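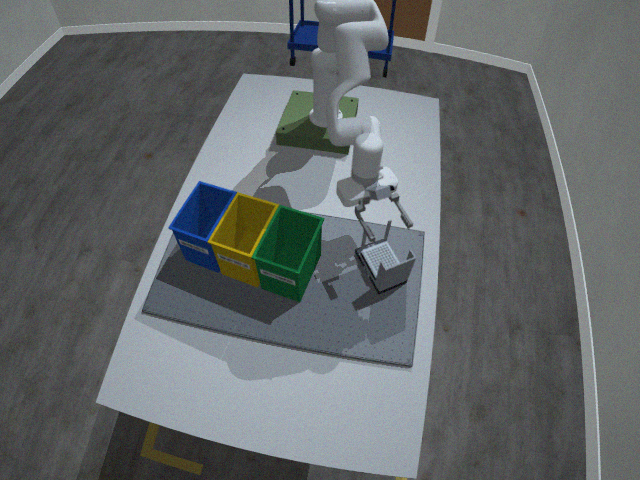
White table with the arm at the far end, gripper open.

Nightly backup from Cullmont office stops before the end
Product: Nidar Backup (desktop scheduler)
Target: Kiltus storage box, SFTP on port 22
Status: Solved, waiting for confirmation from second office
Opened: April 6, 2025

Problem

Dear support team,

We use Nidar to copy the shared folders of our Cullmont office to a Kiltus storage box in our main building. It worked without any trouble since November. Now the night job starts at the correct time, copies for a while and then stops. In the Nidar window the job is marked as "Finished with warnings", but when I compare the folders, a large part is missing on the target.

The last lines of the log are always the same:

scan complete, comparing
remote list requested
connection closed by remote host
retry 1 failed
job ended with warnings

Small folders are copied well. The job with the accounting folder and the job with the mail archive both fail. If I start them by hand in the daytime, sometimes they pass and sometimes they don't.

What I have already done:

Restarted the Nidar service and the computer where it runs.
Checked the free space on the Kiltus box. It is more than half empty.
Created a new user on the box with a new key. Same result.
Changed the start time of the job, so it doesn't run together with the virus scan. 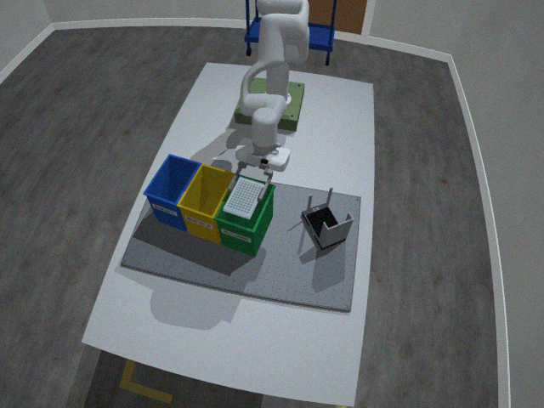

I also made a test with a different SFTP program from the same computer. I copied one big file, and it went through without interruption. For this reason I first believed the fault is in Nidar, but please read the next part before you answer, as I am no longer sure.

Update, same day

I looked at the router in Cullmont. It is a Mohmand, the small model with the blue front, and it was replaced by our provider while I was on vacation. I did not know this when I opened the ticket. The old router had no session limit, or at least I never found one. The new one has a page called "Idle connections", and the value there is 15 minutes.

I think this explains a lot, but not everything. During the compare step Nidar reads the local files and sends nothing to the other side. With the accounting folder this step is long. With one big file the data flows the whole time, so my test with the other program could never show the fault.

One more detail. The network port between the router and the switch was running at 100 Mbit, and before it was gigabit. I changed the cable and now the speed is correct again. The job became faster, but it still stopped at the same place.

Reply from support

Thank you for the very complete information. Your idea about the idle time is correct in our opinion. Please try the following:

1. In Nidar, open the job, then Connection, then Advanced.
2. Turn on "Send keep-alive" and set the interval to one minute.
3. On the same page, set "List batch size" to 2000.
4. Save the job and start it by hand once.

Step 3 has no relation to the router. We only ask for it as your mail archive has very many small files, and the default value makes the remote list slow. Please leave the warning level on "Detailed" for the next few nights. 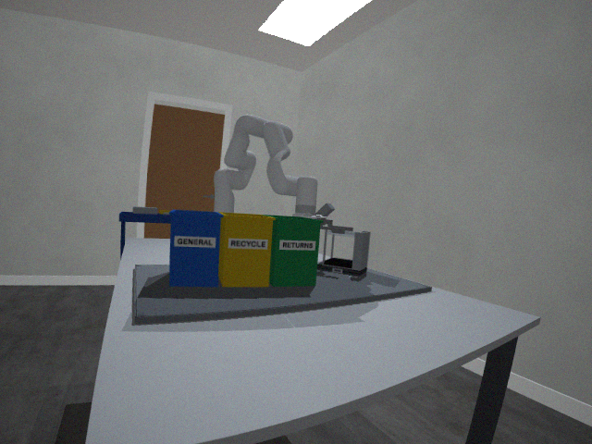 If the job still stops, please send the complete log and not only the last lines. You can remove the file names if they are private.

Answer from me

I did all the steps. The accounting job ran by hand to the end, and the night job also. The mail archive job failed one more time, with a different message:

permission denied: /archive/old/index.lock

This was my own mistake. The lock file belonged to the user which I had deleted during my first tests. I removed the file on the Kiltus box, and after this the job finished without warnings.

I did not change the value in the Mohmand router. Our provider can reset it at any time with an update, so I prefer to have the solution on our side.

Two questions remain:

Why does Nidar write "Finished with warnings" when the connection is lost and files are missing? For me this is an error. I only noticed it when a colleague needed an old invoice and it was not there.

Can the keep-alive be set for all jobs at once? I have 22 of them and I did it one by one.

Reply from support

For the first question, we have passed it to the developers. Until then you can set the mail notification to "Warnings and errors", so that you receive a message in this case too.

For the second question, yes. Open Settings, then Job defaults, and set the keep-alive there. It applies to new jobs only. For existing jobs, select them all in the list and choose "Apply defaults" from the right-click menu.

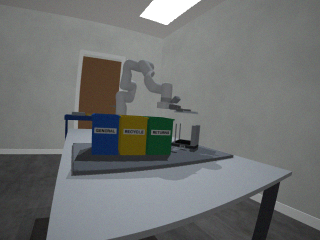
Blue bin with the GENERAL label, left in the row of three.

Answer from me

The "Apply defaults" command worked, thank you. Please note that it also changed my start times back to midnight, and I had to enter them again. Maybe a short warning in the menu would be useful.

I will make the same changes in our second office next week. Please keep the ticket open until I have written to you from there.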